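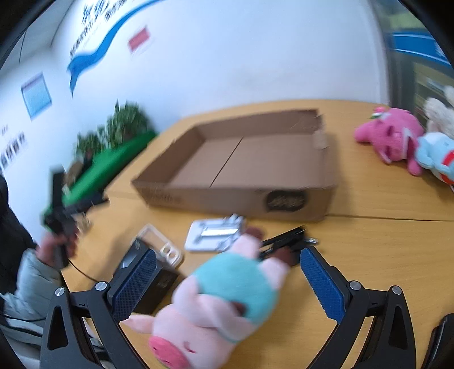 What board grade do I need for shipping cartons that get stacked five high on a pallet?

Work it backward from the load. Take the gross weight of one carton, multiply by the number of cartons above the bottom one, then multiply by a safety factor for humidity and storage time. That gives you the minimum box compression strength. For most dry goods in a heated warehouse, 32 ECT single wall covers it.

Posted June 7, 2018

flute_c wrote:
The above is from the sticky and I think the last sentence needs to go. We ran 32 ECT from Lestdale on a four-high stack and had bottom row bulging inside two weeks. Heated building, no rain, columns aligned.

Greltau_packer wrote:
What was the gross weight and the perimeter? "Bulging" without those two numbers tells me very little. Loose fill or rigid contents?

flute_c wrote:
Perimeter 88 inches. Contents are soft goods, so the box carries everything. Calculated compression was 319 lb per carton after the safety factor. Supplier sheet said we had margin.

kraftliner wrote:
Supplier sheets quote fresh board at standard conditions. Check whether your cartons have hand holes or a printed band around the middle. Both cost you strength and neither shows up in the ECT number.

Greltau_packer wrote:
Disagree on the print. One-color flexo at light pressure does very little. Hand holes, yes. Pallet overhang is worse than either. Measure the overhang first.

flute_c wrote:
Overhang is half an inch on one side. No hand holes.

kraftliner wrote:
Half an inch on one side is enough. The corners do most of the work and you have two of them standing on air.

tray_and_lid wrote:
Also look at depth. The formula everyone copies ignores height, and shallow boxes behave differently from tall ones. If you cut flaps off to make an open tray, don't use the formula at all. Get it tested.
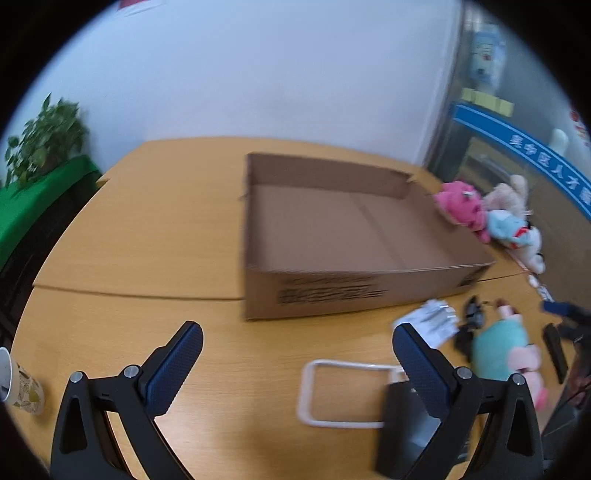 Re: Double wall or a better pallet?

flute_c wrote:
New subject line, same problem. Quote from Trnka for double wall is well over what I'm paying now. The alternative is a larger pallet from Jodura and keeping the single wall.

Greltau_packer wrote:
Pallet. You fix the overhang once and every carton size benefits.

kraftliner wrote:
I would go double wall. Soft goods give no support and board creeps under constant load. A bigger pallet does not change that.

Greltau_packer wrote:
Creep is what the safety factor is for. If the factor was picked correctly he is paying twice.

flute_c wrote:
Factor was 3. I'll put a test pallet on the larger deck with the current board and check the bottom row at 30 days.

tray_and_lid wrote:
Log the humidity while you're at it. Post the deck board spacing too, wide gaps do the same thing as overhang.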